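Apr 21, 2025

Back home, feet up, tea gone cold beside me and I still haven't opened it in my head, if that makes sense. The fault, I mean. I've been chewing on it since lunch and I may as well write it down before I start telling it wrong.

The right arm dropped its grip force again. It's the same thing it did in November, when we blamed the Zutden driver and swapped it and felt very clever. The log says the gripper was holding at the set value, then for 145 milliseconds there's nothing, no reading at all, and then it comes back at full squeeze as if it had something to prove! Full squeeze on canvas, fine. Full squeeze on my thumb would have been another story, and my thumb was on its way in there.

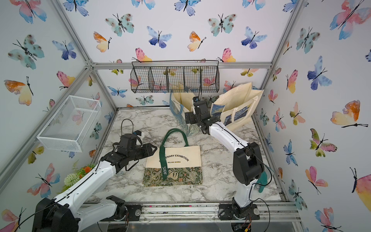
I should have hit the stop before reaching in. I know that, I wrote the flipping rule and it's taped up by the door. But we were on run 41 out of 300 and I'd got impatient, and when you've got two arms sharing one little table and the gripper is way at the back between the standing totes, you tell yourself you'll just nip in and straighten a handle. The left one was out over the William Morris bag, so I was watching that one, of course. The wrong one! I heard the right one snap shut and pulled my hand out so fast I banged my elbow on the rail. Lovely colour coming up on it already.

So we paused everything, and I went through the Sulemana logs line by line while my sandwich dried out. Two more gaps, both shorter, both on the right side, both with the forearm stretched a long way out. To me that smells like a cable. I wiggled the connector at the elbow and got a gap on the third wiggle, then couldn't get another one for 15 minutes, which is just the sort of behaviour that makes me want to take up gardening.

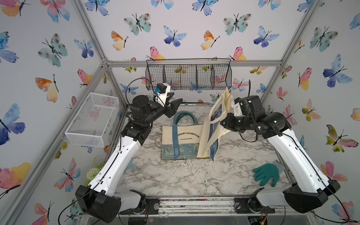 Dilruba Mollah reckons the cable is only half of it. Her point was that a lost reading should make the gripper hold still and complain, and whoever set up Skaler to treat no reading as zero force (me, last winter, in a hurry) has basically told it to squeeze harder. She's right and I was a bit short with her. Must say sorry tomorrow.

New cable is ordered. Changing the zero thing first thing, before any more bags. Also want a proper latch so the arms lose power when somebody leans in, and I'll ask Grostulitz what they'd charge for one. Elbow hurts. Bed.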